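Dusden Subscriber Accounts - Service Desk
Ticket log: average revenue per user figure in quarterly results pack
Status: Closed
Opened by: Siham Nasr, Investor Reporting, Hiltiven
Assigned to: Marwan Salameh, Application Support
Severity: High (published results affected)

Summary of the fault

The quarterly results pack prepared for Hiltiven shows an average revenue per user that does not agree with the figure worked out by hand from the ledger. The pack is lower by 24 pence per subscriber per month. Revenue agrees in both places. The difference therefore lies in the number of subscribers used to divide it.

The customer has asked for a correction before the results are released to the market in September. The draft statement to shareholders has been withheld until this ticket is closed.
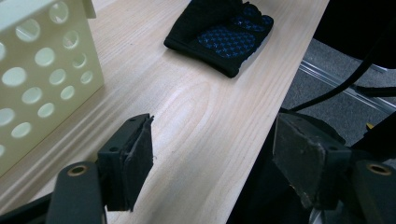 Issue 590

Entry 1 - Siham Nasr
The pack was run twice, on two separate accounts, and gave the same result each time. Data revenue, voice revenue and roaming revenue have all been checked against the ledger and no difference was found. The previous quarter's pack has been run again and matches the published results. Please advise whether a change was made to the subscriber count after that date.

Entry 2 - Marwan Salameh
Receipt is acknowledged. The subscriber count is taken from the month-end file supplied by the Shahbazi billing system. The rules which decide whether a line is active are held in Dusden and were last changed when the business customers of Hirkomach were brought over. I have requested the month-end files for all three months of the quarter. Kindly refrain from running the pack again until these have been loaded, as each run overwrites the audit copy.

Entry 3 - Marwan Salameh
The files have been received. The first two months are in order. In the third month the count of active lines is higher than the count of billed lines by a margin that ordinary growth does not explain. Most of the additional lines carry the status code 69, which Hirkomach used for lines suspended at the customer's request. Dusden has no entry for that code and treats any code it does not recognise as active.

Suspended lines earn no revenue. They were nevertheless included when the revenue was divided, and the average fell accordingly.

Entry 4 - Didier Hoarau, Finance Control
Finance Control confirms that suspended lines are to be left out of the average under the current accounting policy. They remain part of the total customer base, which is reported on a separate line of the results, and that line should not change. Net profit for the quarter is not affected. I would ask that any correction be tested on a copy of the quarter before it is applied - the ledger has been closed and should not be reopened for this purpose.

Steps taken

1. The audit copy of the quarter was restored to the test area and the fault was reproduced. The average agreed to the penny with the one reported by the customer.

2. Code 69 was added to the status table as "suspended, not billed". The approval of Didier Hoarau is attached to the change record. 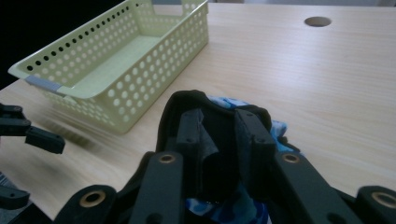 3. The third month was loaded again in the test area. The count of active lines then agreed with the count of billed lines, apart from almost 100 lines opened on the last day of the month and not yet invoiced. Finance Control accepts these as active.

4. The results pack was run in the test area and sent to Siham Nasr for comparison with the ledger.

5. Following her written agreement, the change was applied to the live system on 31 August 2020 and the pack was issued again under a new version number. The earlier version has been marked as withdrawn.

Entry 5 - Siham Nasr
The new pack agrees with our own figure. The total customer base is unchanged, as requested. One question has been raised by our auditors and is recorded below with the reply, so that it may be found by others who use the same report.
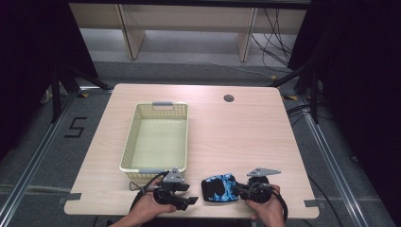

Do the averages published for earlier quarters need to be restated?

The earlier quarters stand as published. The lines concerned first appeared in the month-end file for the third month of this quarter, and the figures before that date were produced without them.

Entry 6 - Léonie Moulin, Service Manager
A second change has been raised so that an unknown status code will stop the month-end load and send a notice to the support desk. At present such a code passes through without warning. The new change is under separate review and will not delay the closing of this ticket. Customers who have brought in lines from another billing system are asked to send their full list of status codes to the service desk before the next month-end.

Ticket closed with the agreement of the customer. Further questions on the same matter should quote the issue number.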